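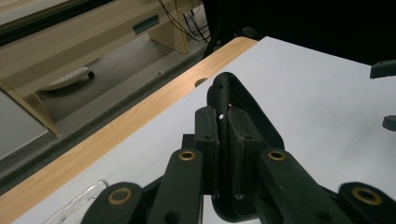
Flosia - accessories sorting table, inspection checklist
Location: Gramora returns counter, back table
Inspected by: Anel Shezi
Reviewed by: Annatjie Botha
Date: 2021-06-20
Marking: P = pass, C = pass with comment, F = fail, N/A = not applicable

Section 1. Work surface

1.1 Tabletop stable under hand pressure at all corners. P
1.2 Surface free of grit, adhesive residue and metal chips. C
Comment: Label adhesive at the rear corner. Removed with Satti wipe during the inspection. Check again at next round.
1.3 No liquids or food on the table. P
1.4 Lighting even enough to see hairline cracks in clear plastic. C
Comment: Acceptable. Clear cases are still easy to miss against a white top. Staff to tilt each one toward the light before grading.

Section 2. Floor and access

2.1 Walkway clear between table and shelving. P
2.2 Power cords routed behind table legs. F
Comment: Label printer cord crosses the walkway. Reroute and clip. Anel to close out within 2 days.
2.3 Cartons stacked no more than 3 high. P
2.4 Step stool feet intact. N/A
Comment: Stool withdrawn, replacement on order from Erkow.

Section 3. Phone cases, condition before restocking

3.1 Silicone cases: rim continuous, no tears at the corners. P
3.2 Silicone cases: camera cutouts open, no flash or loose material inside the openings. P
3.3 Silicone cases: no dust or lint on the inner face. C
Comment: Matte black shows lint more than any other finish. Wipe before bagging.

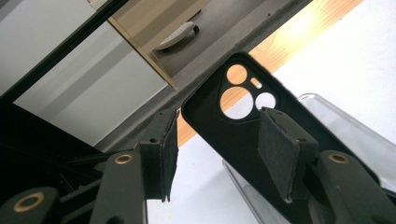
Item 3.2 - black silicone case, cutouts in the raised camera area.

3.4 Clear cases: no sharp edges at the button openings. C
Comment: One of the sample of 20 had a burr at the volume opening. Set aside, not to be trimmed by staff.
3.5 Clear cases: no cracks at the corners. P
3.6 Clear and silicone cases stored in separate bins. F
Comment: Bin 6 held both. Re-sorted before the end of the inspection. Bin label was missing - new label printed.

Section 4. Tools and handling

4.1 Carton knives retracted and returned to the holder. P
4.2 Cut-resistant gloves available in two sizes. C
Comment: Only the large size on hand. Small size to be ordered.
4.3 Hands clear of hinges and other moving joints on hand tools. P
4.4 Cracked or sharp items placed in the rigid discard box, not the bag. P

Section 5. Open actions

2.2 Reroute printer cord. Owner: Anel Shezi
3.4 Report burr to supplier with batch number. Owner: Annatjie Botha
4.2 Order small gloves. Owner: Annatjie Botha

Reviewer comment: 2.2 was also open at the last inspection. Clips alone are not enough if the printer keeps getting moved - fix its position on the shelf as well. Next full inspection in September.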